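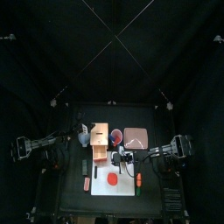
Recording Demonstrations by Remote Control

This page applies to operators collecting two-arm tabletop demonstrations at the Stenden station. Operators who have not completed the Nerngate safety module must not enable the arms.

Before the session

Log in at the operator desk and select the task sheet for the day. Confirm that both arms report ready and that the leader handles are in the rest position. Arrange the objects according to the task sheet. Small items such as markers and erasers may be placed at any angle, but they must lie within reach of at least one arm.

Recording an episode

1. Press the left pedal once to link the handles to the arms. Wait 2 seconds before moving.
2. Bring each gripper toward its object slowly and at a steady speed.
3. Close the gripper fully before lifting. Do not regrasp unless the task sheet allows it.
4. When both arms are in use, keep one still while the other passes in front of it.
5. Return to the rest position and press the right pedal to save.
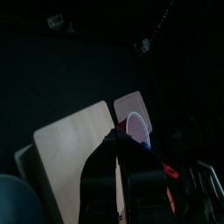
Check the wrist view throughout the approach. Large flat items can hide the fingertips from the overhead view, and the wrist view is then the better guide to contact. If the fingers touch anything other than the target, stop and discard the episode.

An operator may repeat a failed attempt up to 3 times. After that, reset the table and choose a different starting layout. The full Gebremichael set requires 1000 accepted episodes, and each session is planned for 27.

Reporting problems

Faults in the Stanier control software should be entered in the station log with the episode number. Questions about the task sheets may be sent to Tsegereda Workneh. Episodes submitted after 5 p.m. on Wednesday are reviewed the following week.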